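At Girnier's workshop in Siltden, the gripper on cell 6 comes off every 900 hours. Pushpa Dhillon wipes both fingertips, checks the cable at the wrist and bolts everything back by hand.

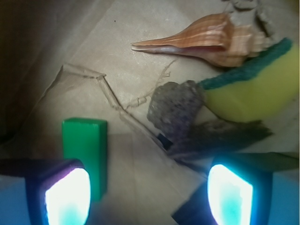 Ayanda Nkuna

Beyond the lit fingertips are a shell, a sponge, a grey pitted rock and a green block on crumpled brown paper. Dhillon likes a mix of shapes when she sets the grip force.

"Start low," she says. "You can always add more."

The pads themselves last for around 3000 picks. She keeps a spare pair in the drawer under the controller.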